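Home | Notebook | Setups | Visits | Contact

Open day notes, sim station
July 25, 2023. Entry by Bram Dewulf.

Ran the simulated Franka for the Schouten visitors, arm over the wooden table, gripper open at the start pose.

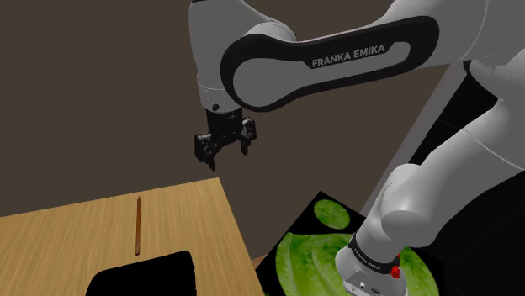 Two groups came through, 11 people in the first. Format was the same for both: reset, short talk on the controller, one scripted grasp, then visitors call the target pose. Episode limit set to 90 seconds. Jasper drove, I logged.

Group one went to plan. In group two the planner rejected a pose twice — joint limit, wrist. Jasper backed off the yaw and it solved. Should clamp yaw in the input panel before March.

Thin objects remain the weak point. Contact is unstable when the fingers close near the tabletop. Raised solver iterations to 50; less jitter, slower stepping. Left it there for the day.

Question from Tülin Bayram (Illwood): do we randomize the table texture? Not in this build. She will send their settings.

To do: save seed 479 with the config, fix the reset key, ask Jeanine for the visitor list.

Comments (3)

Jeanine Van den Broek: List is in the shared folder.

Jasper: Reset key is a focus problem. Click the viewport first.

Getsemaní Carrillo: Did you try a smaller timestep before touching the iterations?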